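Robotics Club: Fall Term Update

The robotics club is back for its second year, and the fall project is underway. Students are teaching a robot arm to handle loose cable: pick up one end, pull out a length, and lay it on the table where it's wanted. Last year's project was stacking blocks, and the group voted in September to try something that bends.

Nandini Raju is leading the sessions again. She asked the club to pick a job that people do by hand every day without thinking about it, and to write down every motion it takes. The list for putting a cable into a box filled a whole sheet of chart paper. Crescencio Pacheco, a tenth grader who joined this fall, kept the sheet and has been crossing out steps as the team works through them.

Cable is harder than blocks. A block stays where you put it, and a cable springs back, slides under itself, or catches on the edge of whatever it's sitting in. The grip also matters a lot. Too far from the plug and the end swings, too close and the fingers close on the plug and tip it sideways. The students have been changing one thing at a time and writing the result in the log, including the runs where nothing useful came of it.

Most of the work so far has been done by steering the arm by hand. One student drives, one calls out the position, and one writes. The runs are recorded so they can be used for training later in the year. The goal is 1,000 good recordings by the end of the spring term. A run counts as good if the gripper picks up the cable on the first try and lets go of it without dragging the box. The team had 40 that passed at the last count, and the pace has picked up now that everybody has had a turn driving.

The green table has been the main work area. The team has kept the setup simple, with the cable coiled in an open cardboard box on the right side and a small yellow rectangle marked on the tabletop.
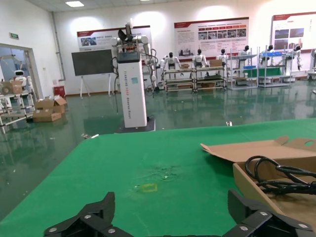 What the students are working on now

There are two groups this term. The first group, with Szu-yu Mak, is working on the approach, meaning how the gripper comes down to the box. Coming straight down works well when the coil is sitting low. When a loop hangs over the side, the fingers tend to push it out of reach, and the group is testing a slower path that comes in at an angle. They have written up both versions and will show the numbers at the November meeting.

The second group, with Lai-ching Hsieh, is sorting the recordings. Every run gets watched once at normal speed and once slowed down, and then it gets a label. The labels were a source of argument in the first weeks. Two people would watch the same run and one would call it a drop and the other a slip. The group now has a one-page guide with the definitions, and new members read it before they label anything. If two students still disagree, the run goes in a separate folder and is looked at again by the whole group.

Visit from Maarten Kramer

In October, Maarten Kramer from Giltier came in for an afternoon to talk about how his company tests grippers. He brought worn-out finger pads and passed them around, and he spent the second half of the visit looking over the club's log. His main suggestion was to note where the box is at the start of each run. The students had been putting it back by eye. They now measure from the table edge before every run, and the measurement goes in the first column of the log.

Flaltarton meet

The club will send one team of 3 students to the regional meet at Flaltarton in the spring. Teams are given a handling task on the morning of the event and have until the afternoon to get as far as they can. The items are not announced ahead of time. Practice sessions for the team start after winter break, and anyone who has logged at least two full sessions as a driver can try out. The names will be posted outside the club room.

Dates and reminders

Sessions run from 3:30 to 5:00 p.m. Please be on time for pickup. Long hair needs to be tied back, and bags and coats stay off the work tables. Students who want to drive the arm for the first time must do the short safety walk-through with Ms. Raju first, and she runs it at the start of every session.

The club can still take new members through the end of the term. No experience is needed. Permission forms are at the front office and should be returned there.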